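Pumstead Paper School began in the back half of a former shoe shop in Skesumley, with 2 sinks, a borrowed press and a very patient landlord. Juniper Strickland had been teaching bookbinding at her kitchen table for years, and when her evening class outgrew the kitchen (and the hallway, and on one memorable night the stairs) she went looking for somewhere bigger. Leonie Ehlers, who had come along to learn how to mend her grandmother's recipe book, offered to help paint the walls and has been here ever since!

These days we welcome nearly 300 learners a year, from complete beginners to people who simply want a quiet evening with a needle and some linen thread. We teach sewn bindings, boxes, paste papers and simple repairs, and we're always happy to look at a battered old atlas or hymn book -- do bring it along, even if you think it's past saving.

Our winter course, Pranuvholm, starts in November and runs through until the evenings get lighter. It's a slower sort of course, with plenty of tea, and you'll finish with a book you've made from the first fold to the last bit of glue.
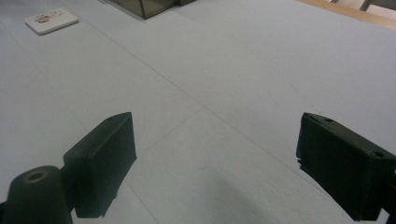

## Coming to see us

The door is open from ten in the morning, and there's usually a kettle on. Come up the side steps and ring the lower bell, as the upper one belongs to the dentist.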